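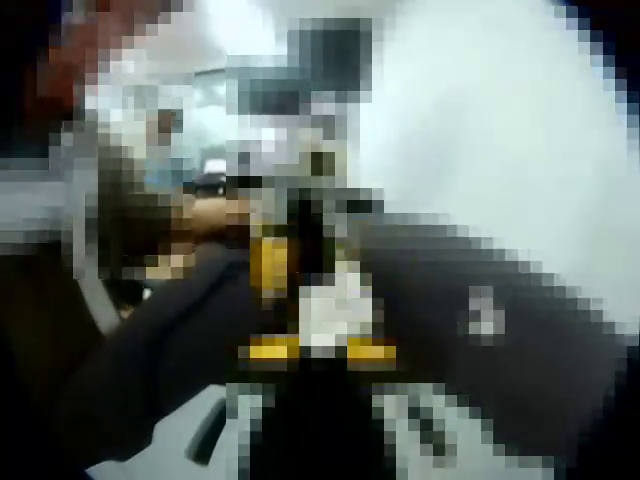

Tool with yellow pads, close view.

Grakcombe Community Workshop
Quarterly Safety Inspection Checklist, Form 3641
Month: January
Inspector: Edith Tello
Accompanied by: Yeison Arango
Areas covered: main floor, storage room, finishing room, rear exit

1. Exits and walkways
Main exit opens fully: Pass
Rear exit opens fully: Fail
Comment: Door drags on the threshold and needs a hard push. Work request sent to Rivwood. Recheck before the next evening class.
Walkways at least 36 inches wide: Pass

2. Fire protection
Extinguishers mounted and tagged: Pass
Extinguisher inspection current: Pass, except unit 2639
Comment: Tag on unit 2639 is unreadable. Replace the tag and confirm the service date with Drasance.
Oily rags kept in a covered metal can: Pass
Comment: Can was nearly full at the time of inspection. Empty daily.

3. Electrical
Panel clear and labeled: Pass
Comment: Circuit 12 is labeled in pencil. Use a printed label.
Extension cords free of damage: Fail
Comment: One cord near the drill press has a cracked plug. Removed from service by Y. Arango during the inspection.

4. Storage
Heavy items on lower shelves: Pass
Ladders secured upright: Pass
Solvent cabinet closed and latched: Pass
Comment: The inventory sheet inside the door still lists products discarded last fall. Amparo Ayala to update.

5. First aid
Kit stocked: Partial
Comment: Eye wash is present and in date. Adhesive bandages and burn gel are low.
Emergency numbers posted: Pass

Overall result: Conditional pass
Corrections due: before the February inspection meeting
Reviewed by: Ruth Condori
Copy to: Aicha El Fassi, front office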